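Kesmont備品サポート　チケット87：青いたまごの下のほうの白っぽい筋が取れない
状態：解決(依頼者は「おおむね」と主張)　区分：備品／展示小物／清掃　受付：2023年7月 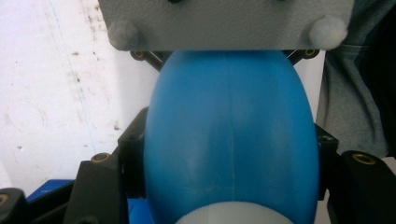
依頼内容(Gisela Görtz)

お世話になります。Kohlhase棚に置いている青いたまごの件です。正式な備品名は台帳によると「卵形オブジェ・大」ですが、この名前で呼んでいる人に会ったことがないので、以下たまごと書きます。

下のほうに擦り傷と白っぽい筋があります。上のほうはつやつやで、見ていて気分がいいぐらいなのに、下に目をやると急に生活感が出ます。乾いた布で拭きました。変わりませんでした。少し強めに拭きました。腕が疲れました。

困っていることは次のとおりです。
・白っぽい筋が汚れなのか傷なのか、わからない
・真ん中に縦の細い線が入っている。割れかけているのではないかと同僚が心配している(私はしていません)
・来週、Huraの内覧があり、たまごは棚の正面に立てることになっている

優先度は「高」にしました。「中」だと返事が来ないと聞いたので。

一次回答(窓口)

ご連絡ありがとうございます。優先度を「中」に変更しました。返事はこのとおり出ます。

まず縦の線ですが、上の端近くから下まで、ほぼまっすぐ通っています。型で作った品の合わせ目によくある線の出方です。ひびなら、もう少し気ままに曲がるものが多いと思います。爪の先を横向きにそっと滑らせてみて、引っかかりがなければそのままで結構です。爪を立てて開けようとしないでください。過去に別の備品でそうした方がおられ、そのときのチケットはまだ閉じていません。

次に白っぽい筋について。こするのを一度やめてください。傷なのか、何かがこすれて付いた跡なのかで、やることが変わります。下記の順でお試しください。

手順1　見分ける
窓際に持っていき、たまごをゆっくり傾けて筋に光を当てます。角度を変えても同じ白さで見えるなら付着、ある角度でだけ光るなら傷の見込みが高いです。指の腹でなぞって盛り上がりを感じる場合も付着とみなします。

手順2　ぬるま湯
200mlのぬるま湯に台所用の中性洗剤を2滴。2滴です。柔らかい布をひたして固く絞り、筋に沿って拭きます。丸くぐるぐる拭くと、つやのある面に丸くぐるぐるした跡が残ることがあります。縦の線の上は軽く通り過ぎるだけにしてください。

手順3　水拭きと乾拭き
洗剤が残ると、それがまた白い筋になります。前回のチケットの原因がこれでした。

使わないでほしいもの：メラミンスポンジ、除光液、アルコール、歯磨き粉。台帳に材質の記載がなく、何に強くて何に弱いのか、こちらも存じません。台帳の材質欄には「青」と書いてあります。

返信(Gisela Görtz)

手順1をやりました。筋は2種類ありました。幅のあるぼんやりしたほうは、どの向きから見ても白い。細いほうは、傾けると光ったり消えたりします。つまり両方でした。どちらか一つに決めてくれたら楽だったのですが、たまごにそのつもりはないようです。

縦の線は爪が引っかかりません。同僚に伝えたところ、少し残念そうでした。

手順2ですが、洗剤を3滴入れてしまいました。やり直すべきですか。

もう一つ質問です。写真の一番下、青い丸みのすぐ下に、白くて半透明の丸いものが見えます。あれもたまごの一部として拭くのでしょうか。

二次回答(窓口)

3滴でも大丈夫です。そのぶん水拭きを一回増やしてください。

白い半透明のものは、上のふちしか写っていないので、こちらでは判断できません。台帳の「卵形オブジェ・大」の行には付属品の記載がありません。隣の行は「白・丸」で、備考欄は空白です。それかもしれませんし、違うかもしれません。現物を見て、たまごと別に持ち上がるようでしたら別々に拭いてください。持ち上がらないようでしたら、力を入れずにご一報ください。

筋が2種類とのことなので、対応も分けます。ぼんやりした白いほうは手順2と3を繰り返し、三回で薄くならなければ中止。細くて光るほうは傷と考え、触らない。研磨剤のZenerを倉庫で見つけても使わないでください。傷は目立たなくなりますが、周りのつやも仲よく消えます。

返信(Gisela Görtz)

Zenerはもう手に持っていました。戻してきます。

白いものは持ち上がりました。別物でした。ぬるま湯で拭いて、今は棚の端にいます。何なのかは依然として不明です。

ぼんやりした筋は、一回目で薄くなり、二回目でだいたい消えました。三回目は私が満足したくてやっただけで、変化はありません。細い傷は残っています。近くで見ればわかりますが、内覧の方が棚の下の段に顔を寄せるとも思えないので、よしとします。傷の多い側を壁に向ける案も出ています。たまごなので、どちらが前かは言ったもの勝ちです。

完了処理(窓口)

対応ありがとうございました。記録を残します。

原因：付着(ぼんやりした筋)、擦り傷(細い筋)
処置：付着は中性洗剤の薄め液で除去。傷は処置なし
縦の線：異常なし、合わせ目と判断
再発防止：棚の板に直接置いて引きずらない。動かすときは両手で持ち上げ、下にフェルトを敷く。フェルトは1枚200円、文具棚の二段目、封筒の後ろ
台帳：材質欄の「青」を「不明(色は青)」に訂正。「白・丸」は備考に「半透明」と追記、用途は調査中

追記(Gisela Görtz)

フェルトを敷いたら、たまごの座りが少し良くなりました。「白・丸」の用途調査は私が担当になっているようですが、引き受けた覚えがありません。別チケットでお願いします。

追記(窓口)

別チケットを作成しました。担当はGörtzさんです。優先度は「中」です。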